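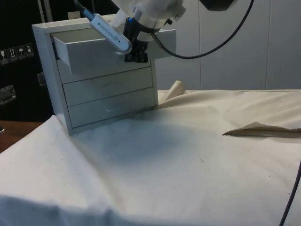 Ticket: drawer task, close step fails with "contact lost" after a good approach
Component: Dimura task runner, contact module
Status: Resolved, one item left open
Reported by: Begoñe Robles
Handled by: Montserrat Herrero

Closing a drawer is on the Gristside chore list as an easy item, ahead of folding and well ahead of anything with liquids. We scheduled it for November as a warm-up and it has held up the list since. The test piece is the small white three-drawer chest on the cream cloth, with the arm starting from a hover pose, both black fingers pointing down near the front edge of the open top drawer. From there the runner should lower, move the fingers to the outside of the front panel, and push until the drawer is flush. The approach is fine. The push stops early and the runner reports "contact lost" with the drawer still partly open.

Environment
Task runner: Dimura, build 176
Planner: Wan, default profile
Cell: Gristside, table 4
Logging: Civik, full rate

Steps to reproduce
Open the top drawer by hand to a little over half its travel.
Leave the middle and bottom drawers closed.
Send the arm to the hover pose.
Run close_drawer with target = top and default force limit.

Expected
Drawer flush with the frame. Runner returns DONE. Arm retreats to hover.

Observed
Fingers touch the panel, drawer moves a short distance, force reading drops below threshold, runner returns CONTACT_LOST and retreats. Retry does the same from the new position. Two or three retries will sometimes get the drawer shut, but the retry limit for this task is one.

Log excerpt (Civik, trimmed)
approach: ok
contact: detected
push: started
push: force rising
push: force drop below limit
push: CONTACT_LOST
retreat: ok

Comment, Montserrat Herrero
Went through the stored runs. There are 2,392 samples in the push segment of the run attached by Begoñe. Force climbs, falls sharply, climbs again a little, falls again. It doesn't look like the fingers sliding off the panel. If they had slid off, the reading would stay near zero after the first drop. My guess is stick-slip in the drawer, or the whole chest moving.

Can you check whether the base stays put during the push?

Comment, Begoñe Robles
Checked with tape on the table and a mark on the chest. The base does not stay put. It is standing directly on the cloth, and the cloth moves over the tabletop. The chest goes back, the cloth bunches behind it, and then it stops. During the slide the force drops, and that is when the runner gives up.

I also ran it on the bare tabletop with the cloth off. The chest moved less and the task finished on most tries. I don't want to make that the fix. The cloth is part of the test conditions and the other chores on this table need it.

Comment, Montserrat Herrero
Agreed, leave the cloth. A person would put a hand on top of the chest and push with the other. We have one arm in this cell, so bracing is out unless we buy time on the two-arm cell, and I would rather know what one arm can do.

Options as I see them:

1. Lower the push speed. The chest may stay below the point where it breaks free.
2. Change the contact check so that a short force drop does not end the push, as long as the fingers are still moving forward and the drawer front is still tracked.
3. Push lower on the panel. At the moment we touch near the top edge, which tips the front down and makes the drawer bind.

Try 3 first. It costs nothing to change.

Comment, Begoñe Robles
Option 3 done. Contact point moved down to the middle of the panel. The binding is better and the first force peak is lower. The chest still slides, later in the stroke. Contact lost on most runs.

Side effect: with the fingers lower, the planner came close to the middle drawer front on one retreat. No touch. I added a small back-off before the lift.

Comment, Begoñe Robles
Option 1 on top of option 3. Push speed cut to half. Slide is now small and in many runs absent. Contact lost still occurs near the end, where the drawer meets the back of the frame. The force rises there, the chest shifts, the force drops, and the runner calls it a failure with the drawer nearly flush. By eye I would call several of those closed.

Comment, Montserrat Herrero
Then the check is wrong for this task whatever we do about the sliding. It was written for wiping, where a drop in force does mean the tool has come off the surface. In a drawer push the surface can move away from the tool for a moment and be caught up with.

Patch is on the branch. A drop now starts a grace window. If force returns inside the window, the push continues. If it does not, the runner compares the drawer front with the frame and returns DONE if they are level, CONTACT_LOST if not. The force ceiling is unchanged and still stops the arm at once.

Please run a set of 18 with the patch, option 3 and half speed, same start opening each time.

Comment, Begoñe Robles
Set of 18 complete. All returned DONE, and all were closed when I checked with a straightedge across the drawer fronts. The cloth was smoothed between runs. I then did a few without smoothing it, and one of those left the chest turned far enough that the planner refused the next approach. That is a correct refusal but it does stop the job.

Comment, Montserrat Herrero
Merging the patch. Contact point and speed go into the task profile for light furniture. Rotation of the chest between runs is a separate problem: the planner uses the pose taken at the start of the session and needs a fresh one before each push. Opened as a follow-up under Wan.

For the chore list, please mark "close drawer, light chest, soft surface" as passing with conditions. Conditions are one drawer open, nothing in it, cloth smoothed by a person beforehand. With that last one I would not tell anybody the machine can tidy a bedroom. Opening stays marked as not attempted. The finger pulls on this chest are shallow and I don't expect the current fingertips to get a hold in them.

Comment, Begoñe Robles
List updated. Loaded drawers are next. I expect the extra weight to help with the sliding and to make the binding worse.

Resolution
Cause: contact check ended the push on brief force drops produced by the chest sliding on the cloth.
Fix: grace window and flush check in the contact module; lower contact point; half push speed for light furniture.
Workaround for build 176: raise the retry limit to three and lower the push speed by hand.
Still open: refresh of the chest pose before each push.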